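Chapter 7
Buying the Second Robot First

Learning goals

After working through this chapter you should be able to separate the price of a robot from the cost of a robot, build a purchase request that survives its first meeting, and recognize a quote that has left out the table.

Most equipment plans begin with a catalog. Somebody has been to a trade show, a brochure has come home in a tote bag, and by June the department is discussing arm reach over lunch as though it had always been interested in arm reach. The work the arm is supposed to do enters the discussion later, often by way of the person who does that work now and who was not at the trade show.

This chapter runs in the other direction. We start with the items to be handled and let them spend the money. A rigid carton of known size asks very little of a buyer. A foil pouch asks a great deal. It creases and leans, it shines back at the camera, and seen from the side it has hardly any width at all. Two pouches from the same maker can stand on the same table and give a gripper two different problems. If your product comes in pouches, your budget has a pouch in it, whether or not there is a line by that name.

The case that follows us through the chapter is Nendis, a mid-sized packer of dry foods that wanted to automate its mixed-order bench. Its first request to management was one page long and contained one number, the price of a pair of arms. Management approved it with a speed that should have worried everyone.

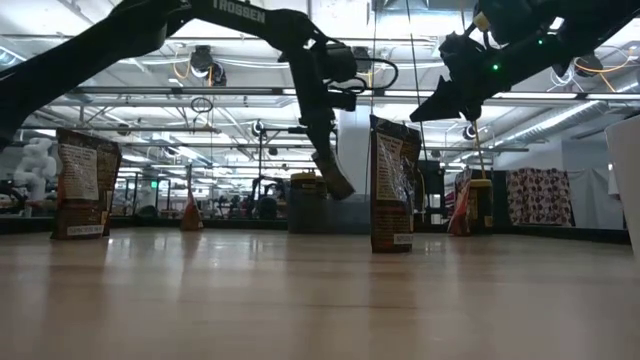

Rekha Fernandes
Senior Lecturer in Production Planning and author of Chapters 7 and 8

A pair of arms over a bench of pouches and lidded jars is a fair picture of what a buyer thinks is being bought. Look instead at how little of the view the arms take up. There is a tabletop, and a glossy one, which gives the vision system reflections to think about. There is a rail overhead, and cable, and more cable. All of these are things a budget can forget, and at Nendis the budget forgot them with real thoroughness. The arms arrived on 3/18/26 and spent their first weeks in the boxes, there being nothing to bolt them to.

7.1 The three envelopes

Kumaresan Krishnan, who ran purchasing at Nendis, later rewrote the request using what he called envelopes. The name stuck, and we use it here.

The first envelope holds the things with a serial number: arms, controllers, cameras, grippers. It is the easy one. Vendors will fill it for you, and will keep filling it until you stop them.

The second holds the things that keep the first envelope off the floor. Frames, rails, mounts, lighting, power drops, guarding, network runs and the bench itself belong here. Trulline, which supplied the framing at Nendis, quoted 17 separate items, of which the original request had anticipated 2. The missing ones were not exotic. Several were brackets.

The third envelope holds time. It covers the weeks of setup, the spare fingers you will want once the first set shows wear, the product that gets dropped, squeezed and punctured while everybody learns, and the wages of the people standing nearby with their arms folded. Set aside 100 pouches for trials and you will discover that trials are hungry. The third envelope is the one managers like least and the one that gets spent first.

7.2 Why the second robot matters

Two arms do not cost twice as much as one. They share a bench, a frame and a safety review, so the second looks like a bargain, and the sales engineer will say so. They also share a workspace, which means they must be kept from hitting each other, and that work is billed by the hour. Before you ask for a pair, write one sentence stating what the second arm does while the first is busy. If the sentence contains the word "flexibility," try again.

Exercise 7.1 asks you to write that sentence for the Nendis bench. Exercise 7.2 supplies the original one-page request and invites you to be kind about it.

Key terms for this section: capital envelope, support envelope, learning cost, shared workspace.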